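About Luvico

Luvico is a small label and rehearsal studio for new and experimental music. We have 11 composers on the roster and 2 rooms for hire, and we have never used the word "visionary" in a press release.

Most labels our size promise exposure. We don't know what that is, and we have yet to meet a composer who paid rent with it. Our contracts are three pages long. Composers keep their masters, and we press 200 copies of a record. If 157 of them sell, as happened with Ognjen Zupan's string quartet, we say 157.

Nathalie Ross started the label after a decade of writing grant reports about "audience transformation" and seeing very little of it. Chalerm Meesuk engineers the sessions and distrusts most plug-ins. Moushumi Wijesinghe reads every score that comes in, including the ones with cover letters longer than the piece.

We are often asked what genre we release. Drone, chamber music, tape pieces, one record of bells. We doubt the labels help anyone listen.

Demos are welcome all year. Please send music first and your philosophy later, if at all. Room bookings go through Chalerm, and Saturday fills up early.

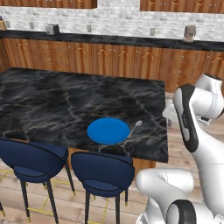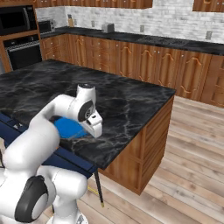
Kitchen views, computer renderings.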